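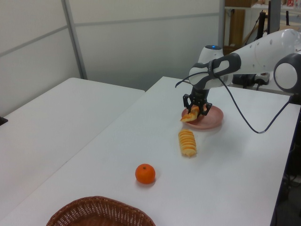 Brelon College, Hospitality Foundations
Unit 6: Bread service and the light table
Handout, January 9, 2019

Please read before the practical. Last July's group did not, and we served the Sellon Hall luncheon with the bread still in its bags.

1. What bread service is for
It keeps people occupied until the food arrives. A guest with a slice of bread will forgive a slow kitchen for a good while. A guest without one starts reading the fire safety notice.

2. Slicing
Cut baguettes and long rolls into rounds, straight across, about the width of your finger. Slanted cuts look generous and fall over. Slice as late as you can manage. Cut bread goes stale at a speed you would not believe, and the end pieces go first, so eat those yourself — this is the only perk of the unit.

3. Holding the line
Stand the slices on edge in a short row, in the order they came off the loaf. They prop each other up and dry out less than they would lying flat. A slight curve in the row is fine. A collapse is marked.

4. Plate or basket?
Plate: a few pieces, one or two guests. Terracotta colours flatter pale bread. White plates show every crumb, and so do white tables, which is what we have.
Basket: anything larger. Woven wicker is traditional and holds crumbs indefinitely. Line it with a napkin, then shake it out over the bin, not over the person at the next bench.
Move slices one at a time and set them down crust outward. Dropping them from a height is not "plating", whatever the Asulari textbook calls it on p. 716.

5. Fruit
One mandarin per cover, left whole. Leave it clear of the bread, as peel oil gets into everything. Do not build a pyramid. We have seen the pyramid.

6. Crumbs
Yazzie Room tables are wiped between groups, including the gap between them, where crumbs go to retire.

For the practical
Bring an apron, a bread knife and a clean tea towel. One loaf each will be supplied. Lockers are outside room 1482.
Written task: 600 words on a bread service you have personally received, good or bad. Bad ones are more fun to mark.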